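Rinari owners board > Cells and Setups > Sim cell: hand closes early on cylinders, fine on everything else

mokpress
Posting this as its own thread because the last one got buried under the license talk.

Setup is two arms with the five-finger hands, run in simulation first and then moved to the real cell with the same config folder. Table, basket, plate, wire rack, a few loose items. The task is picking up the can and putting it in the basket. Boxes and fruit go fine. With the can lying on its side, the fingers close before the palm is down far enough, the can squirts out and rolls, and the run is scored as a miss.

Last night I did 100 runs with the can in random positions. 14 were clean picks. The lemon on the same settings almost never misses.

I have not touched the wrist offset since the install in January. Grip force is stock. Contact threshold is stock. Where would you look first?

tallgrass_ed
Wrist offset. It's always the wrist offset.

mokpress
It would miss the lemon too if that was it.

tallgrass_ed
Not if the lemon is shorter than the can is wide, or sits higher on something. Where is the lemon?

mokpress
On the rim of the plate. So yes, it's a bit higher than the table. I'll give you that one.

Priit Bite
Before you change the offset, check which collision shape the can is using. There are two in the stock Grallia object pack. One follows the visible mesh and the other is a simple cylinder with padding added on all sides. If you loaded the padded one, the fingertips report contact while there is still a gap you can see. The hand thinks it has touched something, so it starts to close.

Easy test: turn on the contact overlay, drive the hand down by hand, and stop at the first contact mark. Then zoom in from the side. If you see table between the finger and the can, it's the padding.

rackrat
Seconding the collision shape. Had the same thing on a jar. I lost a whole weekend to the force settings before I looked.

tallgrass_ed
I still say do the offset first. It takes two minutes and you need it right anyway. If you fix the shape and the offset is bad, you'll only have a different miss.

Priit Bite
It takes two minutes to change and an afternoon to put back if the real cell was calibrated against the old number. He said the config folder is shared. Change that file and you change the real arm.

tallgrass_ed
Then copy the folder. Who edits the live one?

mokpress
I do, apparently. Copying it now.

OK, did the overlay test. First contact shows with a clear gap between finger and can. I didn't measure it, but it's wide enough to see without zooming. So Priit is right about the padding. Swapped to the mesh shape and restarted.

Now it closes later, but the sim runs a lot slower and the can shivers when it's sitting on the table. It creeps a little before the hand even gets there.

rackrat
The shiver is from mesh contact on a curved surface. Go back to the cylinder shape and set the padding to zero. You keep the speed and it sits still. In the object file it's the line called margin, under the shape block. Save, then reload the object. A plain scene reset doesn't pick it up.

mokpress
That last bit would have got me. I've been hitting reset all evening.

Margin at zero, cylinder shape, object reloaded. No shiver. Did 20 runs and missed 2. Both misses were with the can pointing almost straight at the palm, so the fingers came down along its length and had nothing to wrap.

Priit Bite
Those two are a planning problem and I wouldn't chase them with grip settings. Turn the wrist a quarter turn when the can's long axis lines up with the fingers. There's an approach angle table in the task file. Add a row for it.

tallgrass_ed
Agree with that. And now will you check the offset?

mokpress
Yes, Ed. On the copy. It was off, by less than the thickness of a fingernail. I corrected it and ran the same 20 start positions again. No change in the result, but I'll leave it in.

tallgrass_ed
I'll take it.

Dana_bokport
Does the arm's home pose matter for any of this? We have the Bokport table with the same hands, and if the arm starts too close to the basket the thumb clips the rim on the way out. Then every pick after that is a little off because the joint readings have jumped.

mokpress
Haven't had a clip. I start with the hand open, fingers spread, low on the left and just short of the basket. The first move is straight up and only then across. If yours goes sideways first, I can see it catching.

Dana_bokport
Ours goes sideways first. I'll change the order tomorrow and report back.

rackrat
Also check that the second arm is parked and not just idle. Idle still holds its spot in the planner, and you get odd detours to the right side of the table.

mokpress
Parked, yes. Next step for me is the new margin on the real cell with the force turned down for the first few picks. The basket, plate and rack stay where they are until the can works from every angle. Start layout is attached for anyone who wants to set up the same run. The can is on its side below the plate, with open table around it, and the ring stays in too.

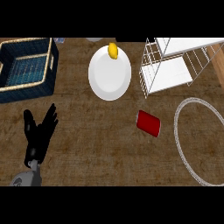
Mārtiņš Rozīte
Before you take it to the real cell, set the margin back to a small value in that copy, not zero. Zero is fine in sim, but the real planner uses the same number as its safety gap, and with none at all the fingertips will scrape the table on a low pick. I would keep two object files, one for each side, and stop sharing the folder.

mokpress
Didn't know the planner read that line. Splitting the folder tonight, then.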